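Vicente Núñez moved his family's mail-order seed business out of a rented barn in March. The new place, on the edge of Tagle, has a loading door, a real office and heat. He says the heat is what sold him.

"We used to pack beans in gloves," he says. "You can't tape a box in gloves."

Fullska Seeds sells 264 varieties, most of them beans, squash and peppers. His mother started it with 15 kinds and a typed price list. Núñez took over the orders when she got tired of the phone, and he still keeps her list in a desk drawer.
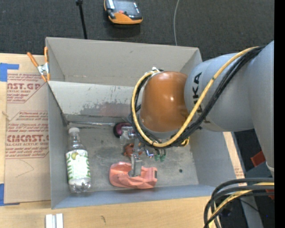

Words: Sherif Helmy
Filed under: Small Business, Growing

The best seller is a climbing bean called Vuvura. Last year it went out in 1,578 orders, and he ran short before the end of spring. This year he has contracts with two more growers, but he doesn't expect to have extra.

"People save their own seed from it, and then they come back anyway," he says. "A mouse gets in the jar, or they give it all to a neighbor."

Prices went up this season for the first time in a while. Núñez blames postage. He looked at thinner envelopes and didn't like them, so a packet now costs 15 cents more. He got a few complaints by email and answered each one himself.

He is dropping some slow sellers, including a pale squash named Fumell that he has never cared for. "It tastes like water," he says. "My mother will be upset."

Orders for fall garlic open at 9 a.m. on the first of next month.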